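The rule sheet grew again

When I started writing up how we run the shelf cell, our house rules fit on one side of a page. As of September there are 41 of them. I printed the new sheet, read it with a pen, and crossed out a lot.

Some background for anyone who skipped the earlier posts. Italo Longo began the sheet as a list of things he was tired of repeating. Then Doina Ivanov added the parts about speed limits and where a person may stand while the arm has power, and those are the good parts. Everything after that was added by whoever had most recently had a bad afternoon, me included.

Take rule 16: "Product on the shelf shall be faced and squared before each trial." Fine for a demo. I have my doubts about it as a test condition. Granola bags slump. Tea boxes get pushed back by the last customer. If every run starts from perfect columns, the number at the end tells you how well the arm does on perfect columns, and I have yet to shop in a store like that. 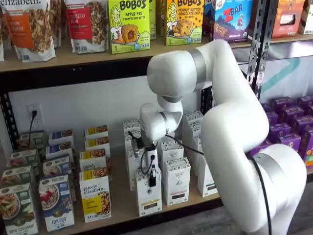 Then there's the contact rule, which says the gripper should touch only the item it was told to pick. I've asked three people what that means for a tall box standing with neighbors on either side, and got three answers. Mattes Kuhlmann says any touch is a fail. Doina says a brush is OK if nothing moves. Italo says write down what happened and argue later, and I'm with Italo, because at least his version leaves a record. A rule two careful people can score differently on the same pick isn't a standard yet. It's a wish with a number next to it.

My other complaint is the success figure everybody likes to quote. We have 1,263 logged picks under the old sheet. People throw that around as if the size of it settled something. But the old sheet let the operator restart a trial if the approach "looked wrong," and restarts weren't logged. How many were there? I can't tell you, and neither can the log. I'd trade the whole pile for a couple hundred picks where every stop, nudge and do-over was written down by someone who didn't care how it came out.

Cables get one line in the entire document: "Cables shall be managed." Managed how? Slack has to be there or the wrist can't turn, and too much of it ends up lying across the stock. I want a check through the full range of motion, at low speed, with the shelf loaded the way it will be during the run. Mattes thinks this is fussy. Mattes also wrote the five lines on label orientation. 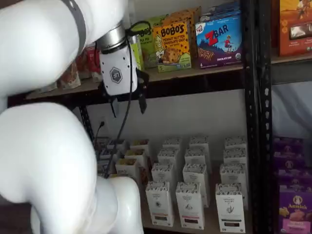
What I'd keep comes to 13 rules. Emergency stop tested at the start of each session, by pressing it. No hands on the shelf with the arm powered, even to straighten one box. Every restart logged with a reason. Reach tested at both shelf heights before anyone trusts a result from either. Fingers inspected before and after. One person calls the run and that person isn't the one who wrote the software. The rest are in the same spirit and I'll post them when I've fixed the wording.

Doina's objection is that a short list leaves too much to judgment. Maybe so. I've watched people tick all 41 boxes in under two minutes, though, and I don't know what to call that, but it isn't checking.

She has agreed to try the short version next to the long one for a month, with the same operators and the same products. Mattes wants label orientation put back in first. We're still going back and forth on that one.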